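Back Counter Reset, Grirnden Coffee Bar
Gallery notes

Grirnden closed its back counter for two mornings in November to reorder the grinder station and the takeout supplies next to it. The bar has one stainless steel run along the rear wall, with shelving over it, and everything that goes into or around a paper cup is handled there. The front bar and the espresso machine were not part of the work.

Layout was drawn up by Hedvika Charvát. Radomír Říha did the electrical check and the grinder calibration. Stock handling was split between Zdeňka Štěpánek and Evdokia Rallis. Most of the entries on this page are text only and are kept with the gallery so the station notes stay in one place.

Station order

Work moves along the counter in one direction: beans, grind, cup, sleeve, lid. Before the reset, sleeves were kept under the register and lids were kept at the back, so a takeout order meant a turn and a reach for each drink. Both are now kept at the back. The register side holds napkins, stirrers and receipt rolls.

Grinders

The two grinders keep their positions against the wall. One is used for single doses and decaf, the other for the house espresso. Burrs were brushed out, hoppers were emptied and washed by hand, and both machines were purged with old beans before calibration. The house blend is from Kurell, medium roast. Decaf comes from the same roaster in smaller bags.

Calibration was done by weight, three shots per setting, and the final setting was written on the inside of the cabinet door. Staff should not move the dial during service unless the shot time has drifted on two shots in a row. A change of bag counts as a reason to check, but it does not count as a reason to adjust.

Cables

Power leads stay at the back of the counter, behind the line of the machines. Adapters may rest on the steel but must be lifted when the counter is wiped down. Radomír asked for a raised clip for these. It has been ordered from Rusnák and will be fitted when it comes in.

Sleeves

Sleeves are plain kraft, one size, and fit the medium and large cups. The small cup is double walled and goes out without one. They arrive flat in bundles of 50. A bundle is opened at the counter, fanned once to separate the pieces, and checked for crushed ends and glue that has let go. A sleeve that will not open cleanly goes to the paper bin. 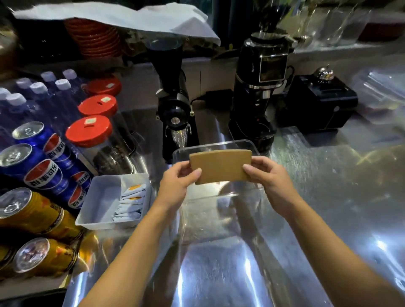 Kraft sleeve, unprinted, held flat over the clear container. Grinders at the back of the counter.

Sleeves are stored with the curve facing the same way throughout the stack. Mixed stacks take up more room and catch on each other when pulled. The wide edge goes toward the top of the cup. Push the sleeve up from the base until it grips, then stop. Forcing it higher creases the cup wall and can lift the seam.

A printed sleeve was priced and turned down. The minimum order was more than the storeroom can take, and the rubber stamp used on the bags works well enough on kraft. Stamping is done in the afternoon, in small batches, and the ink needs time to set before the sleeves are stacked again. Unstamped sleeves may be used when the stamped ones run out.

Containers

Clear plastic was chosen over steel tubs for small paper goods so that the level can be read from the side. Containers are left open on top during service. At close they are emptied, washed, dried fully and turned over. Paper stock does not go back into a container with any water in it, and a cloth-dried container should stand for a few minutes first.

Do not top up a container from above. Take out what is left, put the new stock in at the bottom, and return the older stock on top of it.

Lids

Lids are kept in their plastic bags until needed, then stacked rim down. Two diameters are in use. Blažena Vlček reported that the two are easy to confuse at a glance, so the stacks are now kept apart and never share a container. The flat lid for iced drinks is a different part and is ordered with the clear cups.

Shelving

Heavy glass goes on the lower shelf only. Glasses are stored upright in rows and are rinsed before use if they have been standing overnight. Paper goods go on the upper shelf, away from the steam. Nothing is stored directly above an open bean hopper while it is being filled.

Counter surface

Wipe with a damp cloth along the grain, then with a dry one. The cleaner is Ellero neutral concentrate, diluted as marked on the bottle and sprayed on the cloth, never toward the grinders. Coffee grounds are brushed off dry before any liquid is used. Scouring pads are no longer kept at this station. The existing scratches near the knock box date from the first year and will not be polished out.

Restock levels

Sleeves: open a new bundle when the stack falls below half the height of the container.
Lids, both sizes: one open stack each, one sealed bag in reserve.
Beans: fill for the shift, not for the day.
Glasses: return to the shelf after each wash load.

Open items

Cable clip, on order from Rusnák.
Shelf labels, to be redone in larger type. Zdeňka has the label printer.
Second stamp pad, dark brown.
Spare hopper lid for the decaf grinder. The supplier has been asked for the part number.

Corrections to these notes go to Hedvika Charvát at the bar, before noon.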